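Putting together next year's equipment plan for the robot room at Stakstead. Posting the list as it stands, in case it helps anyone doing the same sums.

The work we're planning around is fridge work: fruit, a basket, a table beside the fridge. 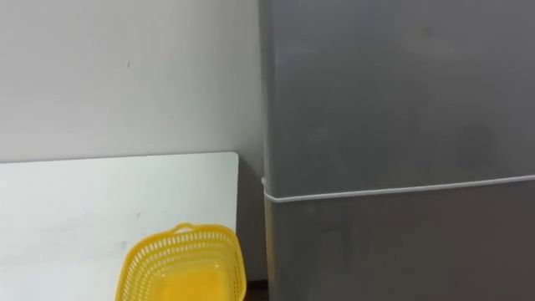
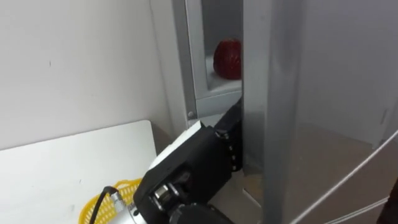
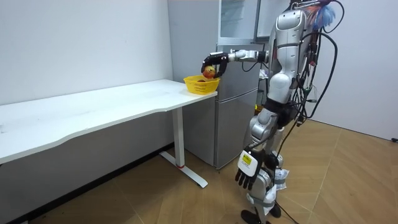
First line of the budget is hands. We want 2 spares on the shelf before July. Grerkwood quote a long lead time and won't hold stock for us.

Second line is cables and connectors. I put down £323 for the year, which covers one full set plus odds and ends from Flollcombe.

Baskets and plastic fruit come out of petty cash. Not worth a purchase order.

The fridge is harder. Ko want us to test on three different door types, so that means buying two more or borrowing them. Borrowing is cheaper, but then we pay for the van both ways.

Floor space matters too - each extra fridge needs room for the door to swing and for the robot to stand back from it.

I've left around 30 per cent of the total unspent for repairs. Last year we left less and had to stop buying in the spring.

Draft goes in at the end of the month. Still waiting on the delivery charge for the hands.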